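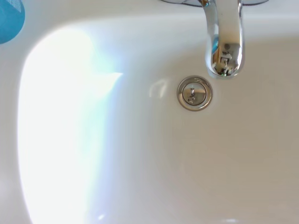

One resident of Brustetti House wrote to the facilities desk to ask whether a basin that looks clean still has to be cleaned at changeover, and how far the work is meant to go. The answer to both parts of the inquiry is contained in this section. A basin is cleaned at every changeover, whatever its appearance, and the work extends to the faucet, the drain, the countertop and the wastebasket.

## Section 10. Washbasin and Vanity: Changeover Cleaning

This section applies to all guest bathrooms fitted with the Flemico ceramic basin, in both the main building and the annex. Kitchen and laundry sinks are covered elsewhere in this manual.

### 10.1 Supplies

Before entering the bathroom, staff shall have the following on the cart:

- Clorum Basin Cleaner, in its original container
- Two microfiber cloths, one for the basin and one for metal parts
- A soft brush for the drain
- Wastebasket liners, stock number 529
- Disposable gloves

> **Caution:** Do not mix Clorum Basin Cleaner with bleach or with any product containing bleach. Open the window or run the fan before starting.

### 10.2 Clearing the countertop

1. Put on gloves.
2. Pick up used tissues, cotton pads and empty wrappers and place them directly in the wastebasket. Do not leave tissues on the rim of the basin while other work is done.
3. Check each jar, bottle and package. Sealed items supplied by the house remain in the room. Opened items supplied by the house are removed and recorded on Form 188.
4. Place any item that appears to belong to a guest in a clear bag marked with the room number and deliver it to the front desk before the end of the shift.
5. Move the remaining items to a dry shelf or tray. 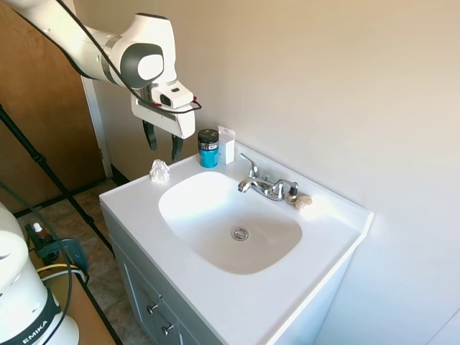
6. Wipe the countertop from the backsplash forward. Crumbs and hair shall be collected in the cloth and shaken into the wastebasket. They shall not be swept into the basin.

> **Note:** A package that has been opened and reclosed is treated as opened.

### 10.3 Cleaning the basin

1. Rinse the basin with warm water.
2. Apply a small amount of cleaner to the damp basin cloth. Do not pour cleaner directly onto the ceramic.
3. Wipe in circles from the rim toward the drain. Give particular attention to the underside of the front edge, where soap collects.
4. Clean the ring of the drain and the top of the stopper with the soft brush.
5. Rinse until no foam remains.
6. Fill the basin to one third, release the water and watch it leave. If water is still standing after 29 seconds, report a slow drain to maintenance. Staff shall not use chemical drain openers.

> **Caution:** Steel wool, powders and the rough side of a sponge will scratch the glaze. Scratches cannot be polished out, and the basin must then be replaced.

### 10.4 Faucet and handles

1. Wipe the spout and handles with the second cloth, slightly damp.
2. Dry at once with a clean part of the same cloth. Water left on chrome will dry as spots.
3. Turn each handle fully on and fully off. Report any drip, looseness or stiffness.
4. Check the base of the faucet for white scale. Light scale may be removed with the Ma descaling wipe. Heavy scale is reported and left in place.

### 10.5 Emptying the wastebasket

The wastebasket is emptied last, so that waste produced during cleaning goes out with the rest.

1. Confirm that all tissues, used wipes and packaging have been placed inside the liner. Anything that has fallen beside the wastebasket shall be picked up by gloved hand.

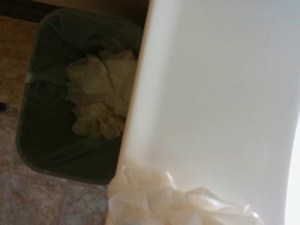
2. Gather the liner by its edges and tie it. Do not press the contents down by hand or foot. Razors and broken glass may be hidden under paper.
3. Lift the liner straight up and place it in the cart bag.
4. Wipe the inside and the rim of the wastebasket and allow both to dry.
5. Fit a new liner. Fold it evenly over the rim and smooth it against the inner walls so that it does not slip when something is dropped in.
6. Return the wastebasket to its usual position. It shall not block the door or the vanity cabinet.

### 10.6 Completion

Remove gloves and wash hands at a staff sink. Do not use the basin that has just been cleaned. Return the house items to the countertop with their labels facing forward, then initial the room sheet under "Vanity."

Revised March 30, 2025. The liner stock number and the drain test will be reviewed in June. Until then, remaining liners of the former size may be used in the annex only.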